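Speaker notes, "House rules for two-armed cells", Zelton meet-up, November

Right, hello. Check the clicker works before saying anything clever. I've got 31 slides and I'm going to skip loads of them, so don't panic when the numbers jump.

Start with why I care. At Drukex we wrote our first set of rules for the small arms on one side of a sheet of A4. It said things like "be careful" and "switch off when finished". Everyone signed it and I don't think anyone could have told you what was on it. (Pause, people usually laugh, a bit guiltily.)

So the version we use now has 6 rules. I'll only talk about the ones that get argued over.

First one: two grippers never share a space unless the handover point is written down. I mean an actual position, saved, with a name, and a note of which arm waits. "They meet somewhere in the middle" isn't a position! Fingertips this close together are where you bend a finger or knock a mount out of line, and then you spend the afternoon recalibrating and being short with your colleagues.
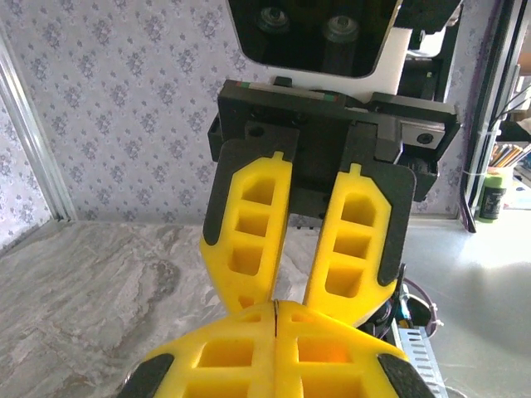
Cheema asked, when I ran through this at Jillow, whether a written handover point is worth the bother if the software already has a collision check, because surely that's what the check is for. Fair question and I get it a lot. My answer is that the check only knows about the shapes you've given it. Swap the fingers for longer ones, forget to update the model, and it'll cheerfully tell you all's well. So we do both, and whoever changes the fingers updates the model before the arms get power. Same person, no handing it on.

Next, cables. Slack is fine, loops near a moving joint are not. Our rule is that you run the arm by hand through its whole reach and watch the cables the entire way, corners included. It takes around 4 minutes. People moan about it, I moan about it, we still do it.

Then speed. New program, slow speed, one hand on the stop button, for the full first run. The first bit looking fine doesn't count. I'd love to say I've never broken this one. (Tell the story about the mug if there's time.)

Last one is the log. Every stop gets a line, even the boring ones. We're up to 1485 lines and I've read the lot on a train, which I don't recommend, but most of the rules I've just gone through came straight out of it.

Questions now. If it's about the formal standards, point them to the handout, page two. Remember to give the microphone back.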